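Harbor Seals at Stulanell Point: Common Questions

How big do they get?
Adult males reach 6 feet and can weigh over 200 pounds. Females are a little smaller.

When can I see them?
Low tide is best, when they rest on the rocks below the Bikent trail. Numbers drop in November, and some days there are none.
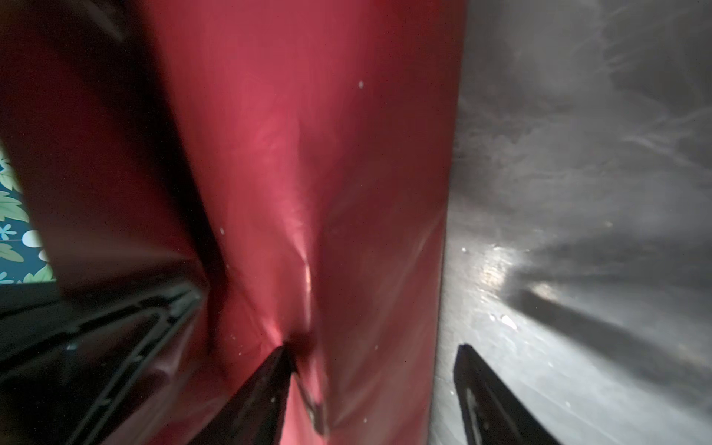

How close can I go?
Stay behind the rope. If a seal lifts its head and stares at you, back up slowly.

I found a pup alone. What should I do?
Leave it where it is. The mother is often feeding nearby and may not come back while people are close. Keep dogs away and call the Jisance desk at extension 991.

What do they eat?
Mostly fish, along with squid and crabs. Please don't feed them.

Are dogs allowed?
Yes, on a leash, but not on the lower 2 miles of the trail.

Page updated 6 December 2021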